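4. Loading the shelves

Right, the fridge is level, it's plugged in and you've let it stand as described in section 3. Now for the bit I like best, which is filling it up. I've set up the Hirose at the Flellgate site twice now and got the order wrong the first time, so what follows is the order I'd use if I were starting again.

Before you start, get your drinks out of their trays and stand them on a table next to the fridge. Sort them by kind. It looks like a faff, but you'll be kneeling on the floor for part of this and you won't want to keep getting up to look for the last can of cola.

1. Open the door as far as it goes and check that every wire shelf is sitting on its clips. Press down on each front corner. If one rocks, lift the shelf out and seat it again.

2. Clip the white Fasta dividers on to the wires, working from the left. You should feel each one click. Leave the last one off until you've tried a bottle in the gap, as some bottles are a good bit fatter than a can.

3. Start with the bottom shelf. Slide the cans in from the front, one behind the other, and keep each column to one kind of drink.

4. Do the middle shelf next. I put the tea bottles at the two ends, where there's a little more elbow room, and the cans and water between them.

5. Fill the top shelf last. Check the height of anything tall before you push it in – a bottle that catches on the way in will catch on the way out too.

6. Turn the labels to face the door and straighten any can that's leaning. Then shut the door gently and look through the glass. If something has tipped forward, open up and nudge it back.

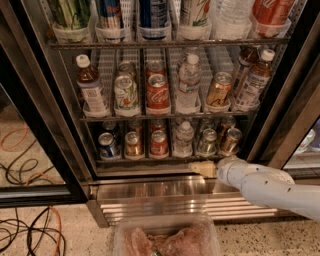 Fig. 4: Shelves stocked in columns, with tea at both ends of the middle shelf.

Note: slim cans can wobble in a full-width column. Move the divider in by one wire and they'll stand up much better. Spare dividers are part number 1349, and you can order them from the Drilville parts desk (they come in packs of 2, which is a nuisance if you need three).

Caution: don't put glass bottles on a shelf that still rocks, and don't lean on an open door to get up off the floor. I've done the second one and the hinge was never quite the same afterwards!

Caution: keep drinks clear of the vent at the back. If a column won't take another can without shoving, it's full.

Topping up: take the front few cans out, put the new ones in at the back and return the old ones to the front. Yes, it's slower. I do it first thing, while the shelves are half bare, and it goes quickly enough.

For setting the thermostat, go on to section 5.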